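**Vik Sports Ground, equipment meeting, August, 7:30 p.m.**

Hjørdis Björklund in the chair, on the one chair that doesn't fold by itself.

1. **Goal nets.** Pladura quoted 1,192 for the pair. Ovollow wants 1,000 but won't include clips. Ovollow it is; we have clips. 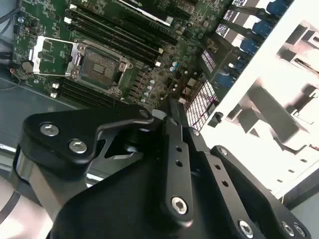
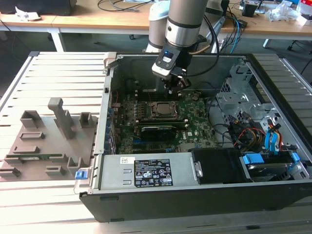

*Open computer case, two views.*

2. **Corner flags.** 50 ordered, four needed. Hjørdis to ask Indow about returns.
3. **Line paint.** 210 approved, after a long talk about white.

Closed 8:50 p.m.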